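Reference > Automation > Handling cells > Gradumero cell

Search articles Go Advanced search

Gradumero cell

The Gradumero cell is a small robot handling cell in which one arm moves loose objects between the two compartments of a divided bin. It was developed at the Osier workshop in Reltanville and is used for grasp testing, where the same set of objects is picked up and put down many times. The name covers the table, the bin, the arm with its gripper, and the written upkeep routine.

Layout

The bin rests on a tabletop within reach of the arm, which is mounted to one side. A sloping divider runs the length of the bin and separates a near compartment from a far one. The slope lets objects that are dropped on it slide back to the floor. It also means that the divider takes more contact from the gripper than any other surface in the cell, and most of the upkeep routine is concerned with it.

The bin has to stay where it was when the arm's working limits were taught. Clamps may be used for this. A bin that has crept toward the arm puts the side wall inside the gripper's path, and the usual first sign is fresh scratching along the upper divider.

Setup

A new cell is set up with the arm powered off. The bin is placed first and its corners are marked on the table. The arm is then jogged by hand control to each inside corner of both compartments, and the lowest safe height is stored with a margin for the gripper's fingers. The Forsberg procedure, which most Gradumero cells follow, calls for 50 slow cycles with an empty gripper before any object is put in. If the fingers touch the floor or the divider in that time, the heights are taught again from the start.

The objects are chosen to differ in shape, stiffness and surface. A typical set mixes hard and soft items, such as cups, cans, imitation food and a work glove. Soft items are the most trouble in practice - a glove can fold under the fingers and be pressed into the floor before the arm registers contact.

Cables and hoses

Lines to the gripper are carried along the arm with a loop of slack at the wrist joint. The loop must be long enough for full rotation but must not hang low enough to brush the rim of the bin. It is checked by turning the wrist slowly to both ends of its travel. Hose fittings are checked by hand for looseness, and any hose with a flattened or whitened section is replaced.

Inspection and cleaning

The standard interval is 1,000 cycles for a visual check and 2,000 for a full one. Cells that run unattended are also looked over every 24 hours. The visual check covers the fingers, the wrist loop, the clamps and the divider. The full check adds a wipe of both compartments and a comparison of the stored heights with the actual floor.

Scuffs on the floor can be left alone. Flaking on the divider is brushed off, as flakes carried on the fingertips can reduce grip. A divider is replaced when an edge can catch an object or a fingertip; discoloration by itself is not a reason to replace it. The joint at the foot of the slope is inspected for gaps, where thin items may lodge.

Older versions of the routine called for a new divider each May. This was dropped in favor of replacement by condition.

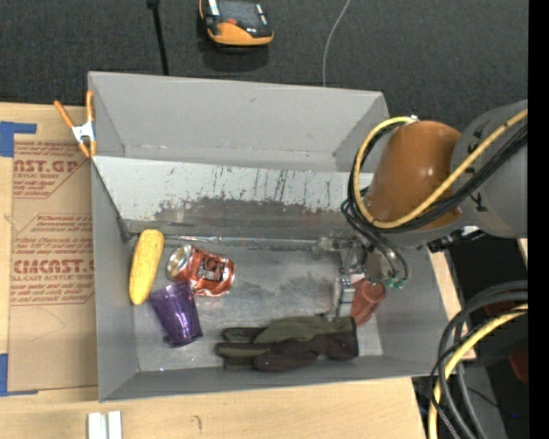 M. FORSBERG

Wear on the divider of a two-compartment bin, with thin vertical scratches on the upper part and a long abraded patch with flaking edges on the lower half. The gripper is beside a reddish-brown cup in the near compartment.

Contact the editors | Copyright Gradumero Reference | Back to top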